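April, 6:40 am

Up before the alarm again. Checked the Dramitz screen first thing, bad habit. Bond fund down overnight, not by much. The rate decision is at 2 and everybody on the desk chat thinks they hold. I think they hike. Wrote that down here so I can't pretend later.

Plimeo called the loan book review for this morning – 146 pages, got it at eleven last night. Read the summary and the tables. Vitivdale exposure is still too big and still all floating rate. If the bank goes up again their interest bill eats the whole margin. Said so in January, said so in March. Will say it agian.

Lunch at the desk. Soup.

3:15 pm. They hiked. Currency jumped, then gave half of it back inside an hour. Two year yields up 31 basis points, long end hardly moved, so the curve is flatter than when I started this notebook. Sold 3 of the short positions, kept the rest. Probably should of kept them all.
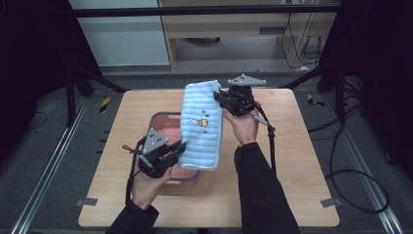

Mudaliar note came out late, calls this the last hike of the cycle. Maybe. They said that two hikes ago too. Inflation in food and rents still hasn't turned and the statement dropped the word "patient" – big deal, to me anyway.

Own money: mortgage resets next month, payment goes up 233. Need to move something out of savings before then, or fix it now and eat the fee. Call the bank tommorow. Bed.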